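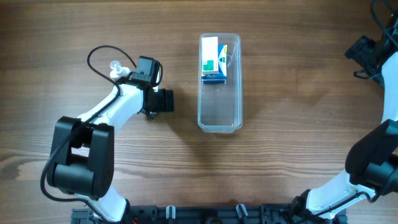 Two arms, one tub, two small boxes. The bottle is on the far side of the left wrist.

I have now spent the better part of a fortnight teaching a pair of robot arms to put small boxes into a plastic tub. My niece could do it before she could talk, and she didn't need 300 goes.

300 is the number I settled on for the first batch, mostly by reading what other people had done and picking something in the middle. Each go is one example. I drive the arms, the cameras record, the joint positions get written down, and eventually the whole pile is fed to a model that's supposed to work out what I was getting at. I'm calling the project Bogdan, after the folder it lives in, which was called Bogdan before I got to it.

The first 48 examples are in the bin. I'd put everything in the same spot every time, nice and square to the edge of the table, and I was rather proud of how tidy they looked. The model trained on them learned to reach for that exact spot with total confidence, whether or not there was anything in it. I moved a box the width of my thumb and it closed on thin air, then carried the thin air over to the tub and let go of it with great care.

So now I'm messy on purpose, which is harder than it sounds. Left to myself I drift back to the same few positions, so I wrote a list of 12 starting layouts and I work through them in order, nudging things a bit each time. Some layouts have the boxes side by side in the tub at the end and some have one lying over the other. The clear tub was probably a mistake. From overhead the colour of the table comes straight through the floor of it, and only the rim really gives it away. I've decided to call this a challenge and keep going.

My other bad habit is hesitating. If I stop halfway to scratch my nose, that's in the data, and one of the early models had a definite nose-scratching pause in it. Any example where I dither now gets deleted on the spot. I lose one in six that way, more after dinner.

Cable management remains a rumour. I've re-routed the left one twice and it still does a big loop over the wrist like it's waving to somebody.

Next job is filling out the layouts where the right arm does the work, as I'm right-handed and have somehow still favoured the left. Then I'll train overnight and report back. If it puts a box in the tub I'll post the video, and if it puts the tub on the floor I'll probably post that too.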